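Trondlow Classic Listings – data card

Version 2, released 3 Apr 2021
Maintainer: Selma Tomić
Contributors: Ruwan Liyanage, Arif Wanigasekara, Wycliffe Tanui

Summary

Trondlow is a set of 3000 used-car listings for collector and enthusiast vehicles, cleaned and put into one table. Each row is one listing. The text comes from dealer pages and private sellers who agreed to have their ads included. Phone numbers, street addresses and email addresses have been removed. Seller names are replaced with a short code that stays the same across all rows from that seller.

The set was made for work on field extraction: pulling the year, mileage, engine, gearbox and ownership history out of free text. It can also be used for duplicate detection. It should not be used for pricing. Many rows have no price at all, and asking prices are not sale prices.

Files

listings.csv – main table, 36 columns, UTF-8, comma separated
sellers.csv – seller code, seller type, region
vin_check.csv – result of the check digit test for each row that has a VIN
CHANGES.txt – notes for each version 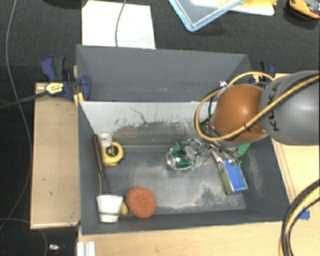
The main table is sorted by listing_id. Do not rely on row order for anything else. Empty cells mean the seller did not give the value. The string "unk" means the seller gave a value that could not be read with confidence, such as a mileage with a missing digit.

Main columns

listing_id – integer, unique, never reused between versions
make, model – as normalized by hand; the seller's own wording is kept in title_raw
model_year – four digits. Where a car was built in one year and sold as the next, the sold-as year is used
odometer – number only, see odometer_unit
odometer_unit – mi or km
odometer_claim – actual, exempt, replaced, not stated
engine_match – yes, no, not stated
gearbox_match – yes, no, not stated
paint_claim – original, partial, repaint, not stated
owners_claimed – integer, or empty
records – 1 if the ad mentions any service papers, otherwise 0
body_raw – full text of the ad after removal of contact details

The fields ending in _claim hold what the seller wrote. They were not checked against a title, a build sheet or the car. A value of "yes" in engine_match means only that the ad says the numbers match.

VIN handling

Full VINs are not included. The last six characters are dropped and replaced with a hash. Cars built before the 17-character standard have a chassis number instead, which goes in chassis_raw and is treated the same way. The check digit test was run before the characters were dropped. It applies to North American VINs only, and a fail on a European-market car means nothing.

Known problems

Kit cars and replicas are sometimes listed under the make they copy. The replica column catches most of these but not all.

Five-digit odometers have rolled over on many older cars. If the ad reads "shows 36,000" with no other claim, odometer_claim is set to not stated.

Restored cars described as "nut and bolt" or "frame off" are both coded as full in restoration. Sellers use the two terms loosely, and version 1 tried to keep them apart with poor results.

The records column was too generous in version 1. It counted any mention of an owner's manual. Manuals and tool kits now have their own column, books_tools.

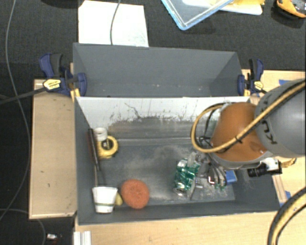

Romain Poulain wrote in February that the books_tools column should be split again, as a car with its tool roll and no manual is a different case from one with the manual only, and that the spare and jack ought to be kept out of it altogether. The split is planned for the next version. Until then the raw wording can be found by searching body_raw.

Labeling

Every row was labeled by two people working apart. Where they disagreed, Arif Wanigasekara made the final call. Disagreements were most common in paint_claim, where phrases like "mostly original" and "older respray in places" were read in different ways. The nine paint phrases that caused the most trouble are listed in CHANGES.txt with the value now used for each.

Loading

Read listing_id and model_year as integers and everything else as text. Some spreadsheet programs will turn model names such as 9-3 into dates on opening, so import the file with column types set by hand.

Corrections

Send the listing_id, the column and the proposed value to the maintainer. Requests from a seller to remove a row are handled first, and the listing_id is then left blank in later versions.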